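Makville Fall Craft Market Moves to Former Grimuna Store

MAKVILLE -- The town's fall craft market will open this weekend in the former Grimuna furniture store on Pralstead Road, after the roof of the old grange hall was found to be leaking in August.

The market had been held at the grange hall for 40 years. The town closed the building to the public after an inspection and has not said when it will reopen. Repairs are still out to bid.

Sellers were told of the change by letter. Spaces in the store are larger than those at the hall, but the fee stays at $8 a day. Tables are not included this year, and sellers who need one must bring it.

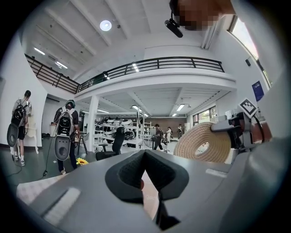 Melahat Kılıçarslan said she would rather have stayed downtown, where people could walk over from the bus stop, but that the store has heat and a loading door, and the hall had neither. She plans to sell both days.

This year 51 sellers have signed up, most of them from Makville and Ngau. Goods will include baskets, quilts, table linens, candles and jam. Food will be sold at the rear entrance only -- the lease does not allow cooking inside.
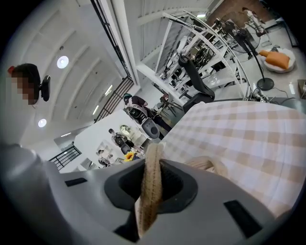
Melahat Kılıçarslan

November 29, 2018

Parking is free in the store lot. Drivers coming from Ngau should use the north entrance, as the south one is closed for water main work. The number 5 bus stops across the road and will run on its regular weekend schedule.

A basket repair table will be set up near the front doors on both days. Visitors may bring in one piece each, and small repairs will be done while they wait. Chair seats will not be taken. 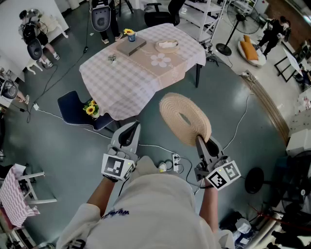 Larger pieces can be left with a name and phone number and picked up at the library the following week. Payment for repairs is by cash or check.

The market is open from 8 a.m. until 5 p.m. on both days. Admission is free. The town has leased the store through the end of the year, and no location has been set for the spring market.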